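Minutes, Mesar Street Fitness Club, March members' meeting

I took the notes again, so blame me for anything missing. We got going at 7 p.m. in the front room with 16 members, a good turnout for a rainy night!

Last month's minutes were read and passed with one fix. I had written that the Kitine class moved to mornings, and it moved to evenings. Sorry, everyone who showed up early.

Money. We have $841 in the account after paying Skamard for the new floor mats. The spring bake sale brought in $104, mostly from the lemon bars (I bought four, so I did my part). We talked for a long while about the water heater. Bayram Plumbing quoted us some $700 to replace it, and that would just about clean us out. A few people wanted to go ahead, a few wanted a second quote first, and I was in the second group. We voted to get another quote and bring it back in April.

Equipment. The bands need a better home than the bottom of the closet. Hooks along the back wall got the most support, one color to a hook, and I said I'd price them. The old step benches are going to the free table unless somebody claims them by the end of the month.
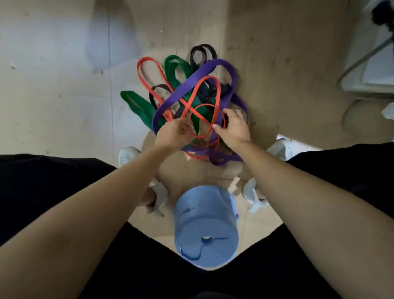 Resistance bands, waiting for their hooks

Schedule. The Kitine class stays on evenings through the summer. There was a request for a slower stretching hour after lunch, and seven hands went up, mine included, so we'll try it for four weeks and see who comes. Please don't park across the bakery's driveway, they've asked us twice now.

Other business. The front door still sticks. Lift the handle and push. We also need someone to bring coffee next time, because I forgot and heard about it all night.

We wrapped up at 8:20 p.m. Next meeting is in April, same room, same time.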